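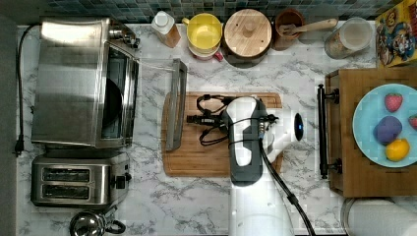 Westerberg replied that he had read the Åberg paper twice and still could not find the point where a group stops being a number of people in a room and starts having an identity of its own. He asked that the minutes record this as an objection, as last time it went down as a comment.

2. Conformity study (Grirkis site)

The draft reports that 54 participants changed their stated view after hearing the group's answer. Several members doubted that this shows much. People agree aloud for all sorts of reasons — politeness, boredom, wanting their lunch — and the draft treats every one of them as belief. The private follow-up was answered by only 13. It was felt that the word "internalised" should come out of the abstract. Agreed, with one against. 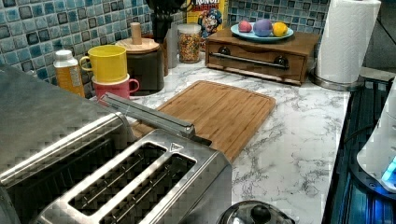 Worktop with toaster and chopping board

3. Drudow questionnaire

The full set now stands at 397 returns. The scale for "closeness to the group" was again questioned. Two items ask nearly the same thing, and a third could be answered "yes" by anyone who dislikes the group but sees it every Tuesday. The claim that the scale is "well established" was not accepted without a source. Source to be supplied before the next meeting.

4. Grullus reading group

Proposal to invite a second outside speaker on crowd behaviour. The last talk relied heavily on birds and it was not clear to those present what followed for office workers. Deferred.

5. Any other business

Westerberg asked whether the reading list could include something that finds no group effect at all. Suggestions to him by the end of January.

Meeting closed at 4.40.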